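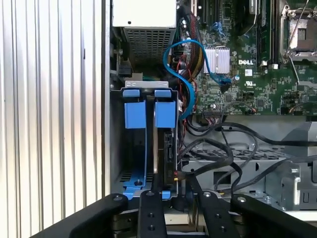

Search all tips... Go

Cleaning out an old computer: which tips are worth your time

11/10/2022
by Nermin Kurtuluş

Every few months another list goes round telling you how to make a tired desktop computer run like new with things from the kitchen cupboard. Rice. Hairdryers. A dab of vinegar. I have tried more of these than I care to admit, mostly on an old machine in the spare room, and I'd put the bulk of them in the bin.

Take the vacuum cleaner. The usual advice is to run the hose round the inside of the case. You'll get dust out, I grant you. You may also get a small screw, a jumper or the corner of a sticker, and a plastic nozzle dragged over dusty parts can build up static. A soft, clean paintbrush and a can of air do the same job with less drama. If you must have the vacuum out, hold it well back and use it to catch what the brush lifts.

Before any of that, switch off at the wall and pull the plug. Some lists say to leave the machine for 24 hours. I've never met a good argument for this when you're only dusting. Unplug it, hold the power button in for a few seconds, give it five minutes and get on. The power supply box is another matter: leave its cover on, however long you've waited. Brush the grille and stop there.

Lay the tower down. You would think that hardly needs saying, but half the videos show someone poking about in an upright case with one hand steadying it. Flat on a solid table, open side up, you can see what you're doing and anything you drop stays where you can find it.
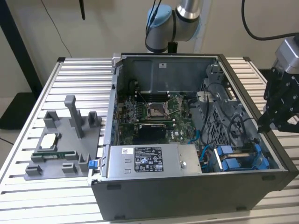
Dell tower laid on its side with the panel off.

Compressed air is sold as foolproof and it isn't. Tip the can and you'll spray cold liquid over the board. Keep it upright, use short bursts, and hold the fan blades still with a finger or a cotton bud. A small fan that spins at 3000 revs a minute in normal use can be blown well past that, and the bearings won't thank you. Lai-ching Chou wrote in to say she uses a bicycle pump. I scoffed, then tried it. Slow work, but it did shift the fluff.

Rurkik's "electronics cloths" came in a handsome tub and did what a dry lint-free cloth does. The Zultesia putty, which you press into corners to pull up the dirt, left a crumb of itself in a memory slot. Lovely on a keyboard. Keep it away from anything with contacts.

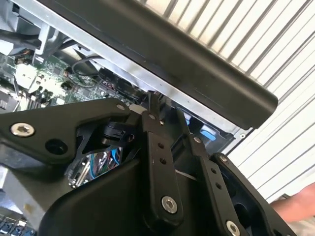 Screws cause more grief than dust does. The standard tip is a magnetic driver for everything, and I've no quarrel with that, but the wrong size of bit ruins more heads than a lack of magnets ever has. For a hex-socket screw, such as the bright silver ones against the black metal here, you want the right key pushed fully home before you turn it. A ball-ended key at a slant is fine for spinning a loose one out and poor for the last bit of tightening. As for rubber bands over a chewed head, that has worked for me once in many tries. The Ruiz-Ortega key set I bought about 5 years ago has outlasted two fancier ones.

Egg boxes for sorting screws: yes, for once. Write on the lid which part they came from.

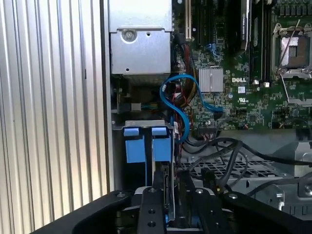
How often does the inside of a desktop computer need cleaning?

Once a year is enough in most homes, or twice if you have pets or the tower stands on carpet. If the fans sound louder than usual or the vents look furry, do it sooner.

Other odds and ends. Tumble dryer sheets wiped over the case to "repel" dust leave a film, and the dust came back on mine by January just as it always did. Silica sachets inside a running computer do nothing I could detect. A bit of old stocking over the front vent does catch hair, but it chokes the airflow once it clogs, and you will forget to change it. Raising the tower off the floor on a low shelf costs very little and has done more for mine than the whole Stusatberg cleaning kit, brush included.

Put the side panel back on when you've finished. There's a tip that says to leave it off for better cooling. Try that in a house with a cat.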